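Rent the arm, skip the butler talk

Briltent will now rent you a kitchen arm for 800 pounds a month. Cooking rice, dishing up veg, that sort of job. Minimum term six months. I've had the brochure since January and sat through their open day at the Flillside unit, so here goes.

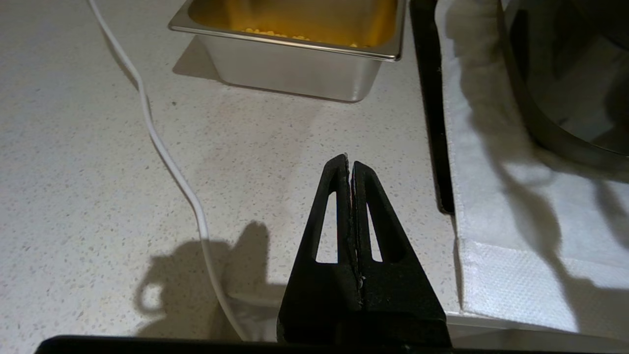
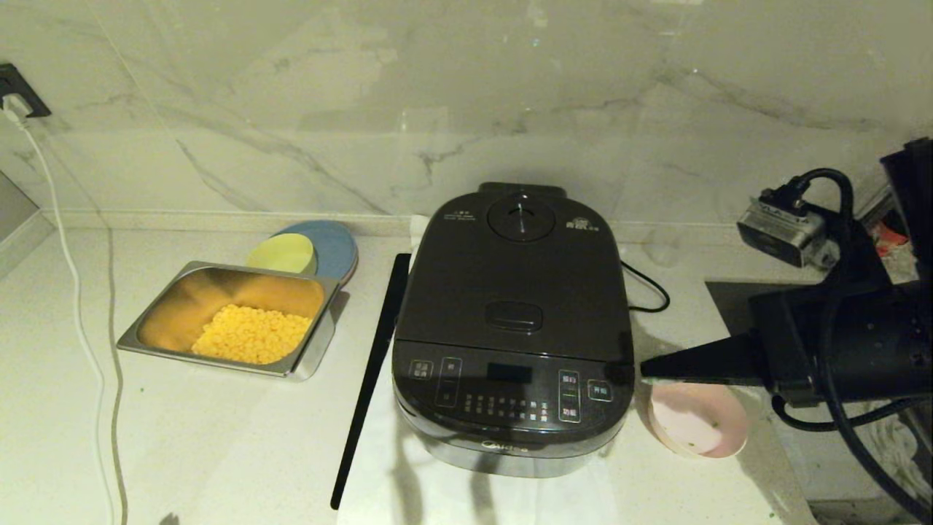

Photos: Briltent / Flillside test kitchen

First thing – it's a pinch. Two black fingers that close to a blunt tip, and that is your lot. Fine for a paddle handle, I'd think. Corn kernels in a steel tray? A spoon is the tool for that, and I'd want to see the spoon in the price. It isn't. Tool pack is extra.

Second, the rice cooker. Ordinary Midea, buttons labelled in Chinese, the kind people already own. I like this a lot. Rival outfit Hrytsenko wants you to buy their own sealed cooker with their own pods and it's a racket, frankly. If a robot can't press the buttons on the thing I've already got then it should go back to the shop.

Third, cables. White one along the worktop, black one off the arm. In a demo, who cares. In the community kitchen at Taltstead, where I do lunches, there's 23 plates going out and somebody's elbow in everything. Cables want to go up the wall. Ask about it before you sign, I did and got a shrug and a leaflet.

So is it worth it? For a home, no. Silly money. For a small kitchen doing the same five dishes every day, maybe, and only if they drop the six month tie-in to something sane. A months trial would do it. Let us put our own pans under it and our own mess round it.

What I don't want is the chat about it "joining the family". It's a hired tool. Price it like a mixer, service it like a mixer, and put a phone number on the side that someone anwsers.

Their next open day is 20th April. Go, take a tray of your own food, and ask what the tool pack costs.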